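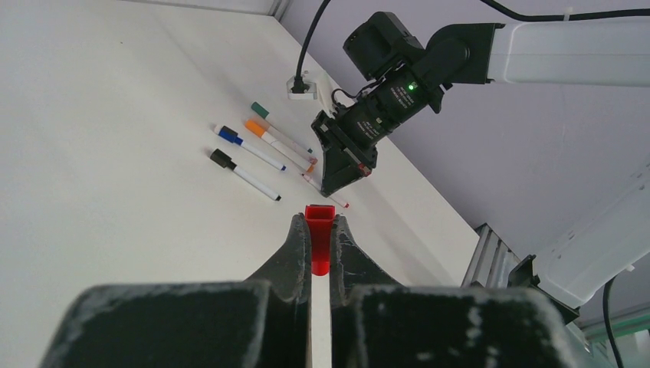 Slide 1. Wrist view, two arms, one table: a red plastic piece in the near gripper, markers beyond it.

Leave slide 1 up while people find seats. Don't talk over it. Start when the door closes.

Hello, thanks for coming back after lunch. I'm Jytte Sveinbjörnsson, I look after the bench rules at Wornow, and I have been told the title of this talk, "House Rules for Shared Tables," sounds like a leaflet in a vacation rental. Fine. People read those when the hot water stops.

Our first rulebook, the Marsden document, had 427 rules. I wrote a good many of them. Rule 300 told you which rules you could skip if you were in a hurry, so naturally it was the only one anyone could quote from memory. (Pause. If they don't laugh, keep moving.)

The new one fits on 2 sheets of paper. I'll go through the parts people argue with.

Point back at slide 1.

Shared space first. Two arms over one tabletop means there is a patch both of them can get to, and the patch needs an owner at any given moment. Our rule is that one arm holds the claim and the other waits outside until the claim is released. We used to write "arms should avoid each other," which is good advice for cousins at a wedding and no use at all as a standard. Write down who yields. Write down what yielding looks like, in positions, so a new person can check it with a ruler.

Second, held objects count. An arm with something in its fingers is a bigger arm. The keep-out zone gets measured from the far end of whatever is being held, and if you don't know how far it sticks out, you go measure it. At Derkier they settled this with a sentence so plain I stole it: "The part is the robot until you let go."

Third, lights. A green light tells you what the maker decided green would tell you. Look it up in the manual for that unit and write the meaning on the bench card. I have sat through a meeting, almost two hours of it, where five grown engineers agreed that green meant safe and then turned out to have three different ideas of safe. Whatever it means on your unit, it doesn't replace the lockout when you reach in.

Take questions on lockout here if they come. They will come. Someone always asks if the stop button is enough. Answer: for stopping, yes. For putting your hands in there, no – use the lockout, keep the key in your own pocket.

Fourth, cables. Every cable gets a fixed route, and the check is done with each arm at the limits of its travel, since slack that looks generous at the home position has a way of vanishing at full stretch. Clips go in the bench inventory. I fought for that line and I'm not sorry.

Fifth, loose objects. Markers, caps, small plastic things. The start layout is part of the procedure, so write it down: how many, which way they point, how close together. "Some markers on the table" is how you get a repeat run that repeats nothing. And if a cap comes off, stop and log it before you put it back. Yes, even the cheap ones.

Sixth, wear. Scuffs on the fingers are allowed. What we want is a dated entry with the finger set's number and a note on grip. At Nurnen they log a grip check every 400 cycles, and I'd happily copy that if our cycle counter could be trusted. It's on my list for May.

Skip this next bit if the clock says past 2:40.

The objection I hear most is that all this slows people down. It does, a little, on the first morning. After that the card is on the bench and you read it in the time it takes the controller to boot.

Handouts are by the coffee. Please take one sheet of each, they are different sheets. Questions now, and could somebody prop the door open, it gets warm in here.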